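**Right arm lets go of the hat halfway, then carries on as if it still has it**

posted by Kourosh Azimi

I've got a fault that is slowly taking years off me and I'd like to know if anyone has seen it before.

The job is two arms on a bench putting caps in a clear bin. That's the whole job. My nephew could do it, although he'd want paying. We run the two arms off one Workunora controller, and the left one has behaved itself since March. The right one grips a cap, lifts, swings toward the middle, and somewhere along the way the cap falls out. No alarm. The arm goes on to the bin, opens its fingers with great ceremony over nothing, and logs a success.

It also does a nastier version. A couple of times it has come back for the next cap and pushed straight down into the table, and I've had to hit the stop. The log gave me error 1713, which the manual describes as "motion deviation". Thanks for that.

Things I've noticed:

- It drops soft caps a lot more than stiff ones.
- It drops more in the afternoon. I realise how that sounds.
- On the last batch it lost 6 out of 17. The left arm lost none, the show-off.
- When it goes for a cap lying flat, it comes straight down on the crown and the fabric bunches up around the fingers. 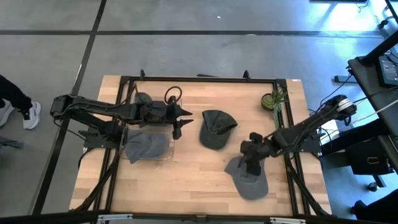 ### What I've tried so far

New finger pads. Re-zeroed the arm twice. Slowed the swing to the point where I could make a cup of tea in the middle of it. Swapped the gripper cable for the spare and got the same result, so either it isn't the cable or I own two bad cables. I've also turned the grip force up, and that's when the pushing into the table started, so I turned it back down again.

Is this the gripper, the controller, or me?

---

**Glória Prata**

Have you tried updating it? Mine was doing something weird last year and I updated it and it was fine. Mine's a vacuum cleaner though.

---

**Angharad Samuel**

Before anything else, please stop running it with the grip force turned up while you work out why it's hitting the table. Set a floor height in the controller a few millimetres above the wood and make it a hard limit. If your bench isn't dead level, measure at both ends and use the higher number. And keep your hands out of there when it's "only" resetting. I've got a dent in one knuckle from an arm that was only resetting.

Now the dropping. I'd bet on the grip check. The controller decides it has hold of something by looking at how far the fingers closed. With a stiff box that works well. With a cap you get a wad of cloth between the fingers, they stop short, and the controller is delighted. Then the wad relaxes during the swing, the fabric slides out, and it never looks again.

Two settings to change, both on the gripper page:

1. Turn on the continuous check, so it keeps reading finger position through the whole move. If the gap changes by more than a small amount, it should stop and complain.
2. Change where it grabs. Coming straight down on the crown is the worst choice with soft fabric. Go for an edge, the brim if you can find it.
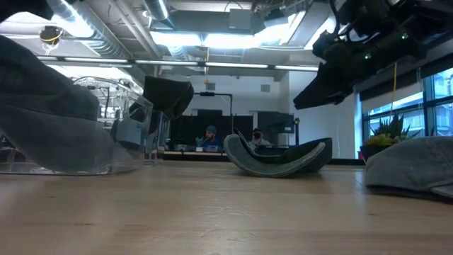
The second one takes a bit of fiddling, as a cap can land on its side, flat, or in some shape of its own invention. I ended up teaching ours three separate approaches and letting it pick. It picks wrong now and then, but it drops far fewer.

As for the afternoons, don't be embarrassed. Check whether the sun gets onto your bench. If your arm uses a camera to find the cap, a bright patch or a hard shadow can shift its idea of the edge by a finger's width. We lost most of a week to that in our shop at Illeck, and the fix was a blind.

---

**Rodrigo Mendes**

Agree with Angharad on nearly all of it. I'd check one more thing before you touch the approaches, and that's cable drag. You said you swapped the cable, but did you route the new one the same way as the old one? If it's tight at full reach it can tug the wrist a little each time the arm stretches toward the middle. Strap it with some slack near the last joint and run it 8 times with no cap at all. Watch the fingertips. If they twitch at the same spot every time, there's your answer.
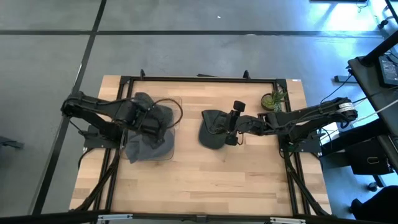 The same tug could explain your 1713 as well. On our Quezada setup that code came up whenever the joint wasn't where the controller thought it should be, and it didn't care whether the reason was a table, a cable or my elbow. Look at the log line just before it and see which joint it names. If it's the wrist, I'd go after the cable. If it's the shoulder or elbow, it probably ran into the bench.

And ignore the success count until you've got the continuous check going. Count the caps in the bin.

---

**Kourosh Azimi**

Floor limit is set. Log names the wrist, both times. I had routed the spare exactly like the old one, very neatly, with the same cable tie in the same wrong place. Slack added and the twitch is smaller but still there, so I'll move the tie again tomorrow and then start on the grip check.

Glória, I also updated it. It now has a new startup sound.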